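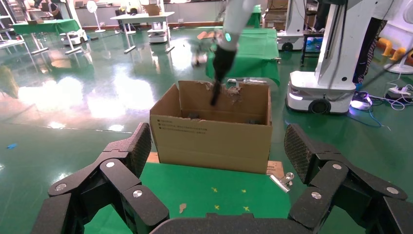

3.2 Collecting demonstrations

All demonstrations for the box tasks were recorded by remote control. The operator sits at a separate desk and moves two small leader arms, and the follower arms copy the joint angles. We chose this over hand guiding after a short trial in October, in which the operator's own hands kept showing up in the wrist camera views and the policy learned to wait for them. Hand guiding was kept only for setting the start pose of each arm.

Each follower arm carries a two-finger gripper and a small camera fixed close to it. The wrist view always contains the fingers of its own gripper, and in two-arm tasks it often contains the other arm as well. Figure 4 shows the view from one arm while the other reaches down into an open cardboard box on the green cloth. We didn't mask either arm out of the images. In early tests a masked version trained faster but did worse at the box wall, where the position of the second gripper relative to the cardboard matters most.

Figure 4. Wrist camera view during a two-arm box task. The white arm reaches into the box from above; the fingers in the foreground belong to the arm carrying the camera. Yellow tape marks are visible on the cloth in front of the box.

Three operators took part (Soomro, Jafri and Wei). Soomro had used the leader arms for an earlier project, and the other two were new to them. New operators practiced until they could finish the task ten times in a row without a stop, and practice runs were thrown out. In total we recorded 3321 episodes, of which 242 were removed before training. An episode was removed if the box tipped over, if the two arms touched hard enough to trigger the force limit, or if the operator gave up. Episodes with a failed first grasp followed by a good second one were kept. Hsueh reviewed all removals, and Bajwa reviewed a random part of the kept set.

The same boxes were used over and over and wore down during collection. Folded flaps softened, and top edges tore where fingers rubbed against them. We replaced a box only when it no longer stood up on its own. This gave the training set a wider range of box shapes than we had planned, and we come back to the effect in Section 5.

3.3 Timing and control

Leader positions were sent to the follower at a fixed rate over a wired link. Delay between leader and follower was low enough that operators didn't report it, though Wei noted that the arm felt heavy when the fingers were deep in a box. No force was fed back to the leader. Operators judged contact from the camera views and from how the cardboard bent, and they tended to slow down near the walls. This slowing is clearly present in the recorded data and is copied by the policy.

We tried removing the pauses by resampling each episode to even spacing along the path. With resampling, the policy finished in roughly half the time but caught the back wall more often on the way out. All results below use the original timing.

3.4 Labels and splits

Each episode was given a short text label by the operator straight after recording, such as "take out the far item, left arm holds box." Labels were corrected for spelling only. For the comparison with the Grater baseline we drew a fixed subset of 1000 episodes, balanced across operators, and trained both methods on it. The Tinusov split holds out every episode that uses a box not seen in training, and the Jalali split holds out one operator at a time. Start poses were the same in both splits.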